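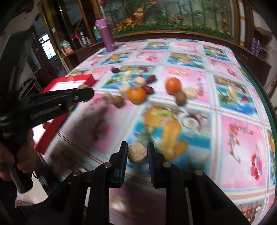
Figure 1. Hand-held gripper pair in use on a quilted surface. Centre unit closed on a round cake; second unit at left.

Handheld Tools: Setup, Care and Repair
Course notes, unit 5
Nistor Workshop Program, June 2025

Scope

These notes cover the two-finger hand-held gripper as issued in the lab kit. Each kit holds a left unit, a right unit, a tool roll and a spares bag. The bench arms are treated in unit 11 and are mentioned only where a part is shared.

The procedures assume you have read the drawing sheet and can name the parts: handle, linkage arms, pivot pins, pad carriers, pads, camera bracket. If you can't, stop and go back to the drawing sheet. Most of the damage we repair comes from people loosening the wrong screw.

1. What the linkage does

The fingers are carried on arms that spread outward from the body and turn on round metal pins. Squeezing the handle moves both arms through the same angle. The pads should stay parallel through the whole stroke. If they don't, the cause is nearly always in the pins or in the pad carriers, and very seldom in the arms.

Figure 1 shows the closed position on a soft, uneven object. Note where the cake sits between the pads. An object held off center loads one pad edge and turns under its own weight when lifted. On a hard part this shows up as a slip. On a crumbly part it shows up as debris in the linkage, which is worse, and which is dealt with in section 4.

2. Setting the pads

Do this at the start of each week and after any pad change.

2.1 Clamp the handle in the soft jaws. Hand tight only.

2.2 Back off both carrier screws half a turn. Do not remove them.

2.3 Close the gripper on the 11 mm gauge block. Let the carriers find their own angle against the block.

2.4 Hold the handle closed and tighten the carrier screws, left, right, then left again. Tightening one side fully before touching the other pulls the pads out of square.

2.5 Open, remove the block, and close the gripper empty. The pads should meet along their full length. Check with a strip of thin paper at the tip, the middle and the root. Equal drag at all three is a pass. If the paper is free at the tip and tight at the root, repeat from 2.2 with less grip on the handle.

2.6 Repeat for the second unit. Do not assume the two match. A pair that has been in use for a term will have worn differently, and the operator's stronger hand usually accounts for more of it.

3. Closing force and object choice

The return spring sets the force needed to close, and the operator sets everything past that. There is no stop to protect the object. Before a session, run the crush check on the softest item in the set: close until the item lifts, hold for a slow count of five, set it down, and look at the pad contact area. A dent is acceptable. Loose material is not.

A mixed set of objects is a better test of a setup than a uniform one. The spread in Figure 1 is a fair case: tangerines, walnuts, dried jujubes and pale round cakes. They ask for different things from the same pads.

Walnut - hard, ribbed, small contact area. Shows up glazed or dirty pads at once.
Tangerine - smooth and heavier. Shows up pads that are not parallel, as the fruit rolls toward the wide end.
Jujube - small and wrinkled. Shows up a gap at the tip.
Cake - soft and crumbly. Shows up too much force, and poor centering.

Go through all four before blaming the hardware. A unit that fails on one item only usually needs one adjustment.

The support surface matters too. A quilt gives way under the fingertips, so the pads can be pressed slightly below the widest part of a round item. A bare bench does not allow this, and the tips will strike it. Units set up for bench work should be rechecked on cloth, and the other way round. Fabric also sheds lint, and lint finds the pins.

4. Cleaning

After dry goods: brush the linkage with the gripper open, then with it closed. Work from the pins outward. Never blow crumbs in toward the handle.

After fruit: wipe the pads with a damp cloth and then a dry one. Sugar left on a pad will hold grit, and the pad will feel sticky to the operator well before it looks dirty. Do not use solvent on the pads. Wurkus pad cleaner is allowed on the carriers only, with the pads off.

Every 44 hours of use: remove the pins one at a time, wipe them, and inspect for a bright band. A bright band that can be felt with a fingernail means the pin is finished. Replace it with its partner on the other arm, even if the partner looks sound. Put one drop of light oil in each bore and wipe off what comes out.

5. Common faults

Symptom: pads meet at the root only.
Check: carrier screws, then pad thickness. Redo section 2.

Symptom: one finger lags the other.
Check: lint or crumbs at the pin on the slow side. Clean before you oil. Oil on top of crumbs makes a paste and the unit will have to be stripped.

Symptom: fingers do not open fully.
Check: return spring seated on both posts. If it is seated and still weak, fit a new one from the spares bag. Do not stretch the old spring.

Symptom: click on closing.
Check: pin clip missing or fitted backward. Take the unit out of use until it is fixed. A lost clip lets the pin walk out.

Symptom: object slips although pads are square.
Check: pad surface. Rough lightly with the gray block, wipe, and retest on a walnut. If it slips again, change both pads.

Symptom: camera view has shifted between sessions.
Check: bracket screw. Line up the scribed mark and retighten. Recordings made after the shift must be flagged in the log, even if they look usable.

6. Working with two units

Both units share one work area and the linkages are wider than the pads. Collisions happen at the arms, where the operator is not looking. Agree on a side for each unit and bring the second one in at a slant, from the edge, when the first is already holding. Keep boxes and trays low and to one side so that the handle can pass over the rim without lifting the wrist.

If the units strike each other, stop and repeat the paper check on both. It takes very little to move a carrier.

7. Log entries

Record the unit number, hours, pad set, gauge result and any part fitted. Pads come in the Grululix pack, part 165, left and right in one bag. Write the pack number as well as the part number. Entries such as "adjusted, OK" will be handed back.

For next session: bring one unit with pads removed, and the carriers loose in a labeled bag. Read sections 2 and 5 again before you come. The strip-down is done at the bench and there will not be time to go over the part names.

Nistor Workshop Program - Handheld Tools, unit 5 - Questions to the Brilline bench desk
Print this page | E-mail this page
Back to top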